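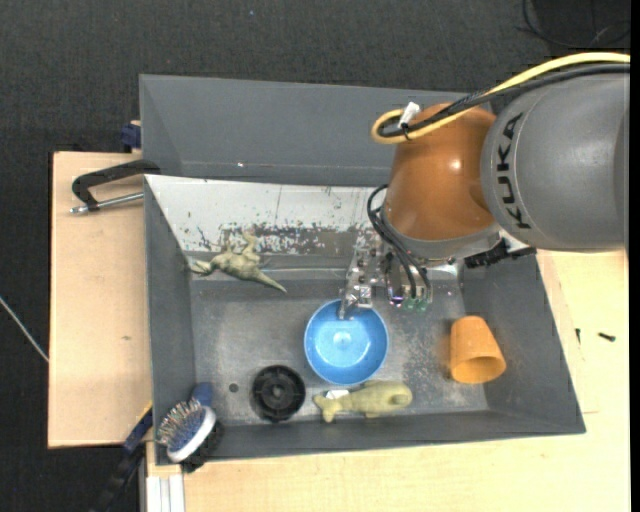

Automation on the Sorting Floor: What Changed for the Staff at Bratel
Final project report, Work and Organisation module
Submitted by Noman Farooqui
Supervisor: Pádraig Dolan
Jun 30, 2024

1. Purpose of the report

This report examines the introduction of robotic picking at Bratel, a company that receives returned household goods and toys and prepares them for resale. The study was concerned with the people who work in the returns hall and with the way their duties have been divided since the arms came into use in April. The technical performance of the equipment was outside its scope.

2. The work before and after

Returned goods reach the hall in mixed lots. A bowl, a cup, a hairbrush and a plastic toy may all arrive together, and no two lots are alike. Before the change, each sorter emptied a lot by hand, checked every article and placed it on the correct trolley. The task was repetitive, and several sorters reported sore wrists and shoulders by the end of a shift.

At the Lilov station, a KUKA arm now picks articles out of a grey bin with a metal gripper. Rounded and open shapes such as bowls can be held by the rim. Soft or irregular articles are harder to plan for, and the operator decides which of them are to be left for hand sorting. The sorter's post has been renamed "station operator". Its holder fills the bin, watches the picking, deals with stoppages and records the reason for each one.

3. Method

Interviews were held with operators on both shifts, and the author observed work at the station with the permission of the shift manager. The stoppage log was also made available. It contained 752 entries for the period studied. Answers were grouped by subject and have been reported without names.

4. Findings

Most operators said that the work was lighter on the body. Many also said that it was more tiring to the mind, as they must stay alert during long periods in which little is required of them. Those with long service felt that their knowledge of damaged goods was used less than before. Newer staff tended to regard the post as a step towards maintenance work.

Conversation has decreased. The old sorting tables stood face to face, whereas the stations are set apart and each is attended by one person. Two operators asked for the stations to be moved closer together, and this request had not been answered when the interviews closed.

Pay has remained at the sorter's grade. Opinion on this point was strong, particularly among those who had completed the Gilani training course in their own time.

5. Recommendations

The grade of the station operator should be reviewed. Operators should rotate between the station and hand sorting within each shift. Training should take place in paid hours, and entries in the stoppage log should be discussed with the staff who made them.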